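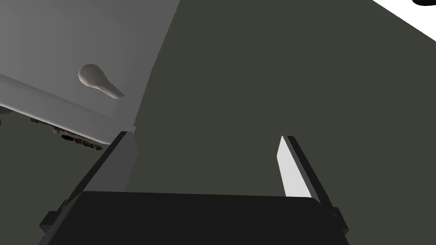 İlker Karaca takes the phone outside when I call, because inside the pumping station at Ferkwood it is too loud to talk. It is a little before six in the morning, and he has already emptied the first trap. He asks me to wait while he writes the number down. Then he says he has time until the tide turns.

Karaca studies the young eels that come from the sea into the Sugden, a short and slow river with many old weirs. He has worked there for seven years. When he started, the question was simple: do eels still arrive at all? People who fished at Estinton told him that they had not seen a small one since they were children.

"They were right and wrong," he says. "The eels were arriving. But they arrived at the first wall and stayed there. If you stand upstream of this wall, of course you see nothing, and you say the eel has disappeared."

There are 10 weirs between the sea and the old mill at Grollbridge. Most of them were built to keep the water high for mills which do not exist anymore. A salmon can jump over some of them when the river is full. An eel cannot jump. What it can do, when it is as long as a finger and almost transparent, is climb, if it finds a surface which is wet and not smooth.

The first attempts to help them were cheap. Karaca and a student fixed old rope to the side of the weir at Estinton and let a little water run down on it. Some eels used it, but leaves collected in the rope every autumn, and in the second winter a flood took it away. After that came the ramps, which are still in place. They are long shallow channels, laid at an angle against the concrete, with a rough bottom and a pump that keeps them wet.

"I was against the pumps," he admits. "I wanted something that works without electricity, because one day the money is finished and the pump stops. I lost this discussion. I must say the pumps have been better than I expected." 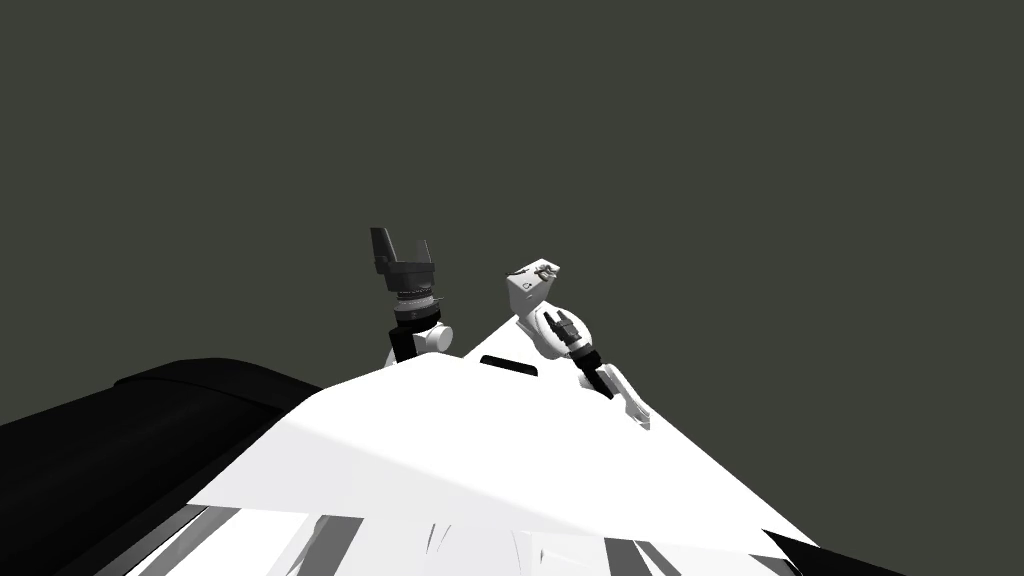
The bottom of the ramp is what he likes most to talk about. A small eel climbs by pressing its body against many points at the same time, and if the points are too far from each other it slides back. Too close is also bad, as mud fills the gaps within a few days. Karaca tried bristles first, then studs, and finally a molded sheet with narrow ridges. For the ridges one can think of the dark gray ring under the gripper of the left robot arm in the picture, where lighter and darker bands follow each other in a fine zigzag around the rim. On the ramp the same kind of toothed pattern is laid flat, and the eel puts its body into it like a thread into a screw.

I ask how he knows that it is the ridges that made the difference and not simply a good year. He seems glad about the question.

"I do not know it completely. We had bristles at one weir and ridges at another one, and the weirs are not the same. The lower one has more eels from the beginning. A statistician will tell you this is a weak design, and she is correct. But we also had one season with both surfaces side by side at Ferkwood, with the same water. There the ridges had more eels almost every night."

That season the trap at the top of the Ferkwood ramp caught 752 eels. He does not want me to make too much of it. The trap was open only from April to September, and on nights with strong wind it was sometimes blocked. For a river of this size, he thinks, it should be many thousands. "It is a number which tells me they can climb. It does not tell me the river is healthy."

What happens above the ramps is less clear. The eels spread into ditches and ponds, where they are difficult to find, and they may stay for ten or even twenty years before they go back to the sea. For an adult eel the way down is a different danger. The pumps which keep the fields at Ferkwood dry are old, and a large eel that swims into one of them is usually killed. Karaca has asked for a slower type of pump for the next replacement. The answer was friendly, he says, but there was no date in it.
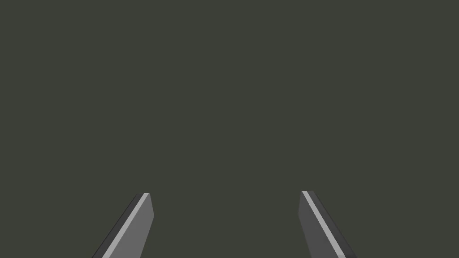 For the adults he is now testing a guide at the entrance to the station, which should lead them to a side channel before they reach the pumps. It consists of two long walls of mesh, and the distance between the walls becomes smaller toward the opening. He has changed the angle three times. In the first version each wall looked a little like the left finger in the picture: broad at the near end, narrowing strongly and slanting up to the right until the tip. The eels did not accept it. They swam in until the mesh became low, turned, and went back out to the deeper water. Now the mesh has the same height from one end to the other, and it is only the passage that gets narrow.

"An eel does not like to be told where to go," he says. "With salmon people have decades of experience. With eels we borrow the ideas from salmon, and then the eel shows us that it is not a salmon."

Not everybody along the Sugden is convinced. Two farmers near Grollbridge are worried that the side channel will take water from their land in a dry summer. Some anglers would prefer the weirs to be removed, all of them, and see the ramps as an excuse to leave them standing. Karaca understands the anglers better than they perhaps believe.

"If I could choose, I would remove at least half of the weirs," he says. "I have written this in every report. But there are foundations of houses beside them, and a road, and nobody has paid for a study of what the ground will do. This takes years. The small eel that came this morning does not have years, it is at the wall tonight."

I ask him what he would do with more money. He would not build another ramp, he answers after some time. He would pay a person to clean the existing ones. Last May the ramp at Estinton was dry for nine nights before somebody noticed that a branch had blocked the inlet, and those were perhaps the best nights of the whole spring. He now passes by every Monday and whenever there has been a storm, in his own car.

The tide is turning while we speak, and he wants to look at the second trap before the sun is on it, as the eels become stressed in warm water. They are counted in a white tray, weighed together, and put back above the weir. He will send me the result later, he promises.

The message comes a bit after nine. There were fewer than the night before, and one of them was already brown, which means it had been waiting below the wall for a long time.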